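# Sell fruit by the piece

20 Sep 2024

Most of the fruit I throw away is fruit I never wanted to buy. It came in a net with the fruit I did want.
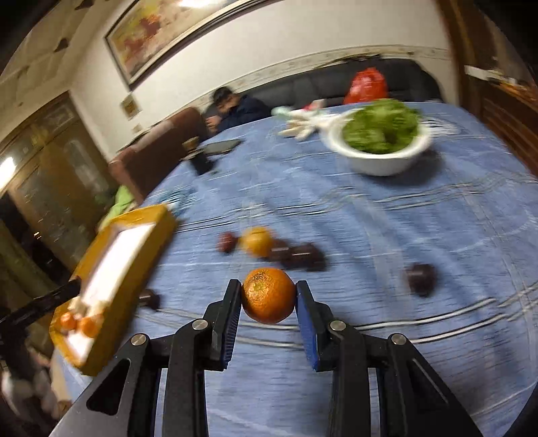 My nearest supermarket, the big one on the Kullitz road, stopped selling loose citrus last December. You can have a net of eight or you can go without. I live alone. By the time I reach the last 2 they have gone soft underneath, and one of them is usually growing a green coat. I paid for those as well.

The case for nets is that they are quick. They scan in one go, they stack well, and the shop needn't weigh anything. I accept all of that. It is a good arrangement for the shop and a fair one for a family of five. For anyone else it moves the waste out of the shop's bins and into ours, and the shop can then say its own figures have improved.

I put this to Songül Karabulut, who has run the greengrocer's in Munditstead for years and sells everything loose. She didn't agree with all of it. Loose fruit gets handled, she said, and handled fruit gets bruised, and she loses stock that way every week. She also pointed out that people pick the shiny ones and leave anything with a mark on it, even though a few brown specks on the peel make no difference to the inside. A net at least sells the plain ones along with the pretty ones.

That is a fair point and I don't have a full answer to it. Shoppers are fussy -- I am too -- and a shop that lets us choose has to carry the cost of our choosing. But Songül still does it, and her prices per piece are only slightly above the supermarket's.

Some 3,433 people live in the town, going by the sign as you drive in, and plenty of the households are one person or a couple. A shop that size of place depends on ought to notice who is coming through the door.

I am not asking for nets to be banned. Amos Schumacher wrote in these pages that they should be, and I think he goes too far. Put a crate of loose fruit next to the nets, charge a bit more for it, and let people decide. The scales are still there at the end of the aisle. They have had a basket of birthday cards standing on them since the spring.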